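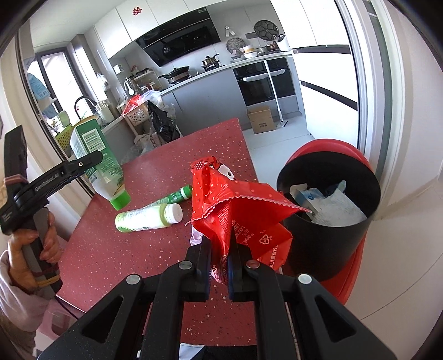 August 5, 2020

Gripper pads, kitchen trials, continued

Compared the two pad sets again on table clearing, one hand-held gripper in each hand. Vosberg pads first, then Zillura. Same linkage and same opening on both, so any difference should come from the pad surface. Logged 337 grasps in all, file 1202 on the Skevlow drive.

1. Bags. Thin plastic is still the hardest thing on the list. Pinch a single layer and it slides. Taking a fold near the top works better with both sets. Vosberg dropped 13, Zillura fewer, but I changed my approach angle halfway through and would not trust the gap.

2. Sponge into the red bin. Soft items need less squeeze than I tend to give them. Release is the part to watch - the textured pad holds on to the scouring layer if the fingers open slowly. 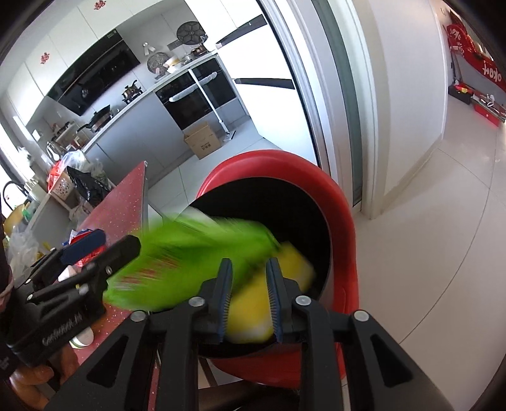 3. Tubes and small bottles. Lying flat, they want the fingers nearly down on the tabletop before closing. Grabbing near the cap makes a tube swing, mid-body is steadier. A carton with an open flap should be taken across the short side, flap away from the fingers.

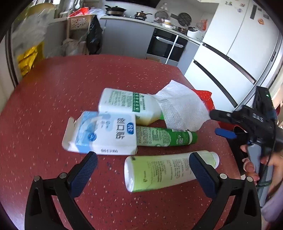 Montoya wrote back on the tube numbers that mid-body grasps will look good on any pad, and that we should repeat them at the cap end before picking a set. Fair. Added to the plan.

Trigger travel still feels long on the right hand. My grip gets tired after about 200 closes and the timing drifts, so shorter blocks next time.

To do: cap-end repeats, both sets, fixed approach angle. Wipe pads between blocks. Order spare screws. Zillura's softer pad is not due until October, so leave a column for it.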